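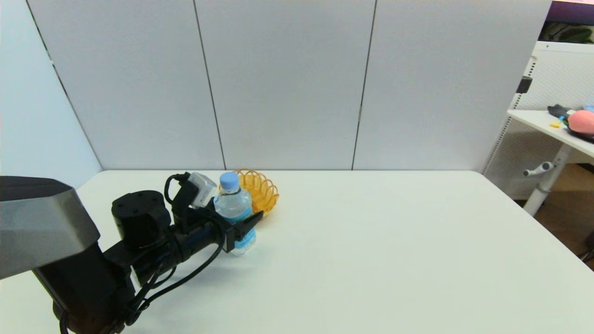
According to the guide at the Doston packaging hall, a bottle should be judged from the shoulder down, and most visitors start at the wrong end by picking up the cap. The rest of the group had been doing exactly that with the samples by the door.

The open day was on a Thursday in December and ran in groups of 22. Ours started at 9:30 with the molding line, which could be viewed only through a window, and moved on to the sample room. Lultmont supplies the preforms. The finished bottles go to Dondden for filling.

The talk covered wall thickness, neck finish and label placement. A label band has to sit on a section of constant diameter, or the lower edge lifts. Ribs stiffen the body but take away label area, and the compromise differs for each customer. The line was set for a change of mold every 41 hours. 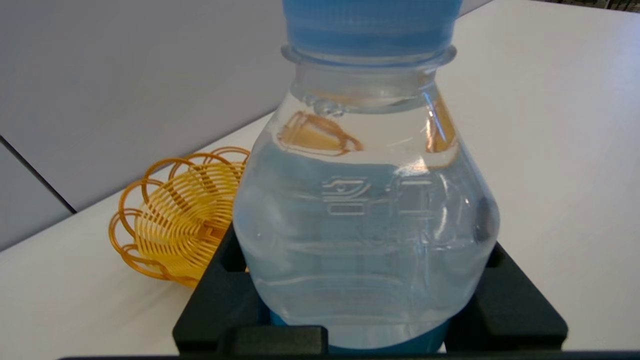 I had come mainly for the shoulder, the section where material distribution is hardest to control. The preform stretches fastest there, and small errors in heating show up as thin patches. The guide gave a target figure for the small format but would not give the tolerance. A filled bottle is useful for looking at this area by eye. With the water line up in the shoulder, the curve bends whatever is nearby, and the yellow basket on the table came through as a warped orange-brown patch on the left side. Raised characters in the plastic were harder to read: I got something like "2-I" and would not swear to it.

The last stop was drop testing, 30 minutes, with seats for half the group. Allow extra time for parking. The Ruawai lot is 200 yards from the gate.

Comments (2)

petg_reader: Did they say whether the neck finish is the short one? Our capping heads need to know before we visit.

M.: Went in the afternoon group. Drop testing was canceled for us.

Related visits
Lultmont preform plant, second visit
Dondden filling hall
Closures and torque: notes from a trade fair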